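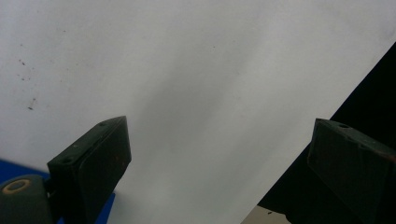 Gacha resale prices at the Skimcombe event, am I missing something?

Posted by fusunura_fern on December 4, 2019

I keep seeing blog posts gushing over the Skotia living room set at Skimcombe, and I'm having a hard time believing the hype. It's 80 a pull on the machine, and the rare is the daybed with the texture menu. I've pulled 5 times and got commons, two of them the same rug. Meanwhile the resellers want a small fortune for the daybed. Has anyone here pulled it, or do the bloggers just get it handed to them in a review pack? And is the land impact really as low as the ad says? The ad doesn't say whether that's before or after you resize it.

Kuroda Resident

Bloggers get the full pack, yes. Most of them say so in the credits if you scroll down far enough. I wouldn't read much into how excited they sound.

As for land impact, never trust the vendor ad. Rez it in a sandbox, right click, Edit, and look under More Info. Mesh goes up when you stretch it, sometimes by a lot. I had a "low prim" sofa from a different store that ate most of what I had left on my parcel once I made it big enough for my avatar. If there's a demo at the main store, try that first. No demo, no sale, as far as I'm concerned.

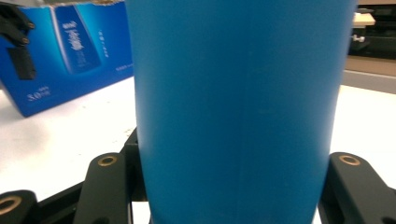 Up close in blue

skimcombe_lurker

just wait till the event closes, resellers always drop. i got a rare for 200 last December that was way higher the week before

Kuroda Resident

Sometimes they drop. Sometimes the machine gets retired and they go up. I wouldn't plan around it. Check whether the item is transfer before you pay anybody, and buy from a proper yard sale box where the seller can't hand you the wrong thing.

fusunura_fern

Thanks. I rezzed the rug to test the More Info thing and it does jump when you stretch it, so I have my doubts about the daybed now. Set myself a limit of 100 more and then I'm done with that machine.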